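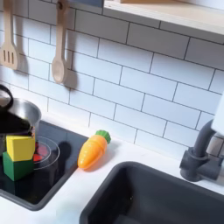

# Play kitchen: hang the utensils or give up and use a tub?

**Tuulikki K** wrote:

We inherited a play kitchen from my sister-in-law, whose kids have moved on to hockey and eye-rolling. Mine are two and four. I've got as far as the picture up top and I'm fairly pleased with the tiles, less pleased with everything else.

My question is about the wooden utensils. Right now they hang on the wall over the cooktop, like in a grown-up kitchen. My mother, who has opinions, says kids that age will never hang a thing back up and I should put the lot in a tub and be done with it. My four-year-old does hang the spoon back up. The spatula she leaves in my bed.

Also open to ideas on the blocks. They came from a completely different toy and have been promoted to food.

---

**rollwood_dad** wrote:

Tub. Your mother is right, and I say that as a man who has never once said it about my own.

We had hooks. We had lovely hooks. What we got was a four-year-old hanging the spoon up very nicely whenever company was over and flinging it behind the couch the rest of the week.

---

**Paavo L** wrote:

Hooks, and I'll die on this small hill. The whole point of a play kitchen is that it looks like something is going on in there. A tub of wooden stuff is a tub of wooden stuff. My two walked straight past theirs for a month, then I put the spoons up on the wall and suddenly we were running a restaurant with a dress code.

The trick is height. If they can't reach the hook without climbing on the counter, they'll climb on the counter, and then you've got a different thread to start.

---

**Tuulikki K** wrote:

> The trick is height

Good point. She can reach the spoon hook flat-footed. The little one can't, so he stands underneath and shouts until somebody passes it down. So, also like a grown-up kitchen.

---

**maplegrout** wrote:

Can we talk about the backsplash? Are those real subway tiles or a stick-on sheet? From here I honestly can't tell, and I've been staring at the grout lines for longer than I'd like my boss to know. Dark grey grout was the right call. We did white on white in our real kitchen and it looks like a dentist's.

---

**Tuulikki K** wrote:

Stick-on, from Stadley, the discount hardware place out by the ring road. $46 for the pack and I had enough left over to do the back of the bathroom cupboard, which needed nothing of the kind. I cut it with kitchen scissors and a certain amount of language.

Tip if you try it: start from the counter and work up. I started from the top the first time, and by the bottom row I was a finger's width out and had to peel off the lot.

---

**Joonas H** wrote:

$46 on tiles for a toddler. I built ours out of a bedside table and an old cookie sheet and nobody's complained yet.

---

**maplegrout** wrote:

Joonas, I've seen your bedside table. People were being polite.

---

**Joonas H** wrote:

It has *character*. It also has a drawer that opens, so who's laughing.

---

**Impi** wrote:

On the blocks: leave them be! My daughter cooked blocks for about two years straight and turned down every bit of pretend food we bought her. We had a Pitkänen felt vegetable set (beautiful thing, a gift, stitched radishes and everything) and it sat in its box while she served me block after block. Yellow was cheese or butter depending on the day. Green was "salad", said with real contempt.

The only rule I'd make is that blocks live with the kitchen now. Once they're shared with the building set you'll be fishing cheese out of a castle every night before bed.

---

**Tuulikki K** wrote:

Yellow is butter here too! Green is a frog. I've asked, and he's in the kitchen "for a visit". I haven't pushed it.

---

**rollwood_dad** wrote:

Is the frog on the stove on purpose?

---

**Tuulikki K** wrote:

Like I said. I haven't pushed it.

---

**Tyyne M** wrote:

Coming at this from the other end, as somebody who ran a daycare room for a good long stretch and has picked up more wooden spoons than most chefs.

You can do both and stop arguing. Two things on hooks, everything else in a low basket beside the kitchen. Kids will put back two things. They won't put back nine. If you hang nine, they look at the wall at tidy-up time and simply lie down on the floor, and I never blamed them.

For the little guy, add a second hook lower down, on the side panel where he can get at it. Give him a ladle or a whisk that's his. It cuts down the shouting.

Pots: one, maybe two. They'll ask for more. Be strong.

And do check the hooks themselves. The cheap metal ones have a nasty end on them. I always went with the rounded sort or wooden pegs.

---

**Paavo L** wrote:

Two on hooks and the rest in a basket is just hooks with a tub hidden beside it. I'm claiming this as a win.

---

**rollwood_dad** wrote:

It's a tub with two hooks over it. Mine.

---

**Tyyne M** wrote:

This is what tidy-up time was like.

---

**maplegrout** wrote:

What's the shelf for, Tuulikki? The pale wood one on the right. I'm thinking of copying it, but everything I put on a shelf that low ends up on the floor.

---

**Tuulikki K** wrote:

In theory, cups. In practice, whatever she's decided is for sale. Yesterday it was one mitten and my library card, and I had to buy back the library card.

If you copy it, screw it in from behind. I used the sticky strips first and it came down in the night with a bang that took years off me.

---

**Joonas H** wrote:

Anybody got an opinion on those Flikadero sets with the clip-on rail? Before somebody says it, yes, I'm considering improvements to the bedside table.

---

**Impi** wrote:

My brother's kids have one. Rail's fine, the clips slide off if you look at them sideways. A bit of felt behind each clip sorted it out. I'd sooner have plain hooks, but then I'd sooner have plain most things.

---

**Tuulikki K** wrote:

Okay, update. Went with Tyyne's version. Spoon and spatula stay up on the wall, everything else is in a basket on the floor, and there's a low peg on the side with a whisk on it for the little one. He hung it up four times in a row, took a bow, and then put the whisk in the dog's bed.

My mother came by, saw the basket and said "so you got a tub".

---

**rollwood_dad** wrote:

I'd like to meet this woman.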